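Sosisel opens orders for hand-held gripper kit aimed at laundry and clothing work

17 May 2018

Sosisel has started taking orders for the Remholm, a hand-held gripper kit for people who want to record household handling tasks and use the recordings to train a robot arm. The basic kit costs $1,694. A version with a second gripper and a charging case is priced at $2,787.

The company showed a working unit to a small group of customers in May and says the first boxes will leave its warehouse before the end of the month. The first production run is 200 kits. Anyone who orders after those are gone will be given a later shipping date at checkout.

The Remholm is held in one hand and has two fingers that open and close on a trigger. A camera mounted behind the fingers records whatever the operator is reaching for. The same fingers can be unscrewed and fitted to an arm, so the tool used for recording and the tool used by the robot have the same shape and grip.

Sosisel sold an earlier gripper, the Rolland, which was built for boxes, bottles and other rigid items. Buyers kept asking for something that could deal with clothing. The Rolland's hard fingertips tended to skid over cloth or pinch it in one small spot, and the camera sat too high to show where the fabric was being held. 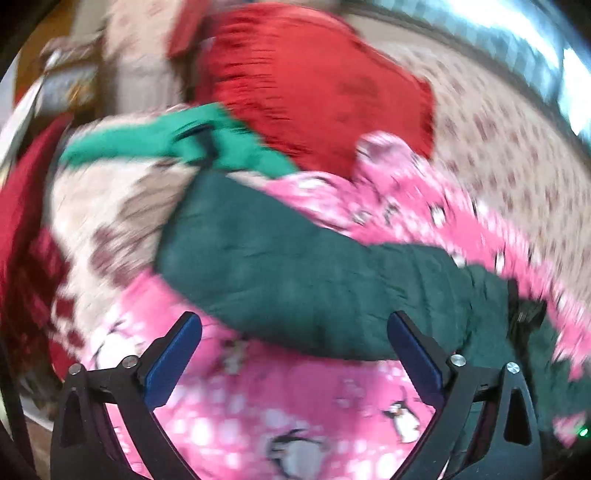

Clothing was the first test Sosisel set for the new model, and the company says most of its design changes came out of that work. The fingers are wider apart at rest than on the Rolland, and the motor closes them more slowly over the last part of the travel. Sosisel wanted the tool to cope with a mixed heap on a bed, where a fleece-like green garment can lie right across a pink one with penguins on it and a shiny red one sits behind the pink one. Each finger carries a dark blue pad on its inner edge for gripping, and the pads are sold as a wear part. A set of replacements is included with every kit.

The fingers themselves are open frames held on with ordinary screws, and the company supplies the driver. Changing a finger takes a few minutes and does not require the camera to be set up again. Changing the camera does, and the printed manual gives that job four pages.

Recordings are saved to a card in the handle and moved to a computer with Sosisel's own program, Bronitley. It trims each clip, lines up the video with the position of the fingers and throws out clips where the trigger data is missing. Bronitley runs on Windows and Linux. There is no Mac version, and the company has not said if one is planned.

A set of 1,022 recorded clips comes with the kit so that buyers can try the software before making their own. All of them cover laundry and clothing: picking a single item out of a pile, pulling a sleeve straight, turning a collar down, laying a jacket flat. Kitchen and desk clips are in preparation and will be offered as a separate download. Sosisel has not set a price for them.

Heavier clothes get their own section in the manual. Padded jackets are listed there as one of the harder items, as the outer layer can slide over the filling when the fingers close. The advice is to take hold at a seam or an edge and to lift slowly. For a jacket lying on top of something soft, the manual suggests a shallow approach so the pads do not pick up the blanket underneath as well.

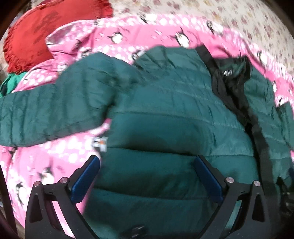
Anderson Assunção said the padding advice matched his own results with the Rolland, and that he would be ordering the single kit for the slower closing speed alone. He was less happy about the price of the larger version. In his view a second gripper is only worth having for folding, and he would have liked to see more folding clips in the set that comes with it.

Sosisel said folding clips make up a small part of the present set and that more will be added through Bronitley at no charge to registered owners.

Rolland owners can keep using their existing handles with the new software after an update, but the Remholm fingers will not fit the older mount. The company looked at making an adapter and dropped the idea after it added too much length in front of the camera. The Rolland stays on sale for now, and spare parts for it will be stocked for two more years.

The kits carry a one-year warranty that covers the motor, handle and camera. Pads and card are excluded. Orders can be placed through the Sosisel website or by phone.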